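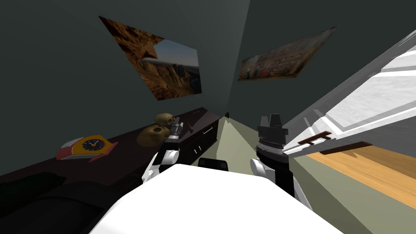 White surface and dresser, computer rendering

Bokura Gift Stars: Frequently Asked Questions

What do I receive when I name a star with Bokura?
You receive a printed certificate with the chosen name, a sky map where the star is marked, and a letter to the recipient. All is packed in a flat gift box.

Is the name official?
No. The name is written in our own register only. Astronomers will continue to use the catalog number of the star.

How long can the name be?
Up to 22 characters, spaces included. Accents are possible, so a name like Beltrán will be printed correctly. Please check the spelling before you pay.

Can two people share one star?
Yes. Write both names in the same line, with "and" between them. For couples we have also the Clako set, which contains 2 certificates.

Can I choose the constellation?
You can choose from 16 constellations. In January many customers ask for Orion, and the preparation may take a few days more.

What is the difference with the Bolley frame?
The Bolley frame is an extra. The certificate comes already mounted in it, but the sky map stays folded in the box.

Can I change the name later?
Before printing, it is free. After printing, we must make a new certificate and you pay for it.

Who can I write to?
Please write to Nusrat Siddiqui in customer care and mention your order number.

Last updated: July 15, 2019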